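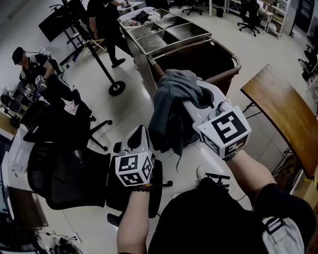 Fig. 4. Lifting the cloth with the right gripper. The left gripper waits lower.

4. First recording with two hand grippers

This section is for the pair you have built in sections 2 and 3. Read all the steps once before you take the grippers in the hands.

Before you start
Both marker cubes must sit tight on their screws. If a cube can be turned with two fingers, go back to step 3.6. Clear the floor where you will walk, and push cables under a desk or against the wall.

4.1 Put the cloths in a pile on a cart or table at the height of your elbow. Dark cloth is allowed, but then switch on all the ceiling lights.

4.2 Start the Galtia recorder on the computer. Wait until the counter shows 100 frames without a red line.

4.3 Take the left gripper first, then the right. Close and open each one 8 times, slowly. The finger pieces should come back to fully open without help.

4.4 Hold both grippers in front of you for a moment, with the cubes turned up. The recorder gives one short tone for each cube it has found.

4.5 Move the right gripper to the pile, close it on one edge of a cloth and lift. Keep the left gripper lower and out of the way.

4.6 Bring the left gripper to the hanging edge and close it. Spread the cloth, lay it down, open both grippers.

4.7 Press the foot pedal to end the take. Short takes are better — above 280 frames our Watham computer begins to lose some.

Note: Sleeves must not hang over a cube. Roll them up or fix them with a strap.

Note: If the tone in 4.4 comes only once, look which cube is turned away from the camera and repeat the step.

CAUTION: The springs are strong. Do not put a finger between the finger pieces, also not when the gripper is lying on the table.

CAUTION: Do not walk backwards during a take. Chairs with wheels move easily on a smooth floor.

Spare springs are in the drawer marked 379. Please write in the book when you take one. For questions about the recorder ask Géza Medve, for the printed parts ask Zodwa Ntuli.

Continue with section 5, Checking the takes.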